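Home Products Enclosures Safety & Standards Spares Contact

Pumari Two-Arm Folding Cell – working with it safely

I wrote most of this page after answering the same emails for a year, so it's a bit more talkative than our other product pages. If you want the bare spec sheet, it's under Spares, oddly enough (we'll move it).

The Pumari cell is a tabletop bench for cloth handling with a pair of small arms on a shared front rail and walls on the other three sides. People buy it for folding and sorting trials, and the first thing they ask me is whether small arms need a risk assessment. Yes! Every time. ISO 10218 and ISO 12100 are where I'd start reading, and a light arm doesn't get you out of it. The cell is sold as a component for your setup, so the assessment of the finished thing is yours to do and sign.

Now the habits I nag people about.

Clamps first. Check both base clamps on the rail before you power up, with your hand and then with the key. A base that creeps will throw off your taught positions, and it will do it slowly enough that you blame the software. I did that for most of a Wednesday.

Cables next. Leave enough slack for full reach, tie the cable to the lower link, and then move each arm by hand through its whole range with the power off. A loop hanging in front of the rail is fine as long as no one walks or leans there. If your bench backs onto an aisle, turn the bench.

Speed. We ship with a 30 percent speed cap, and I'd leave it on until the new task has run 20 clean cycles with somebody watching. Hirumton, who make our enclosure panels, run theirs capped all the time and don't seem to miss the rest.

Hands stay out while the arms are live. The front is open, so that one's on you – fit the Tarawneh light curtain or put the stop button where the operator can hit it without looking. If a sleeve snags, stop the cell, then free it. Please don't reach in to help it along, however tempting.

Keep the supply bin inside the walls but clear of the elbows, and write its position down. Same for the finished stack. Two arms sharing one table need agreed zones, and a bin that wanders a few inches is how you get a bump.

Service is due every 3000 cycles, or sooner if you run heavy cloth. Allow half a morning. Spare clamps and ties come in packs of 5.

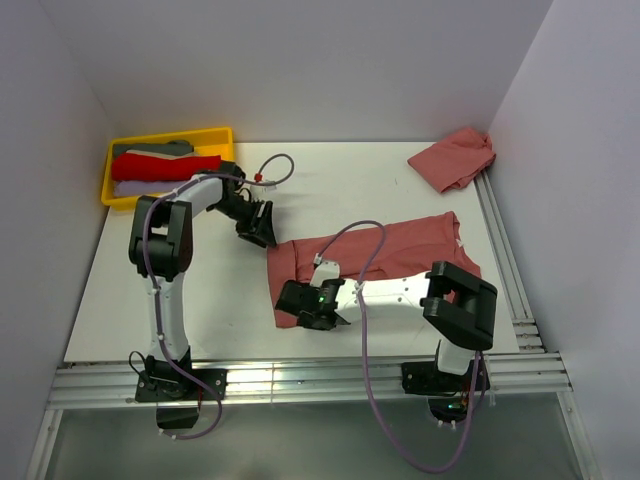
Pridmont wrote back that they'd follow all of it except the cap, which they lift after ten cycles if the cloth is one they've run before, and they'd like the stop button moved into the standard kit so it doesn't get left off the order.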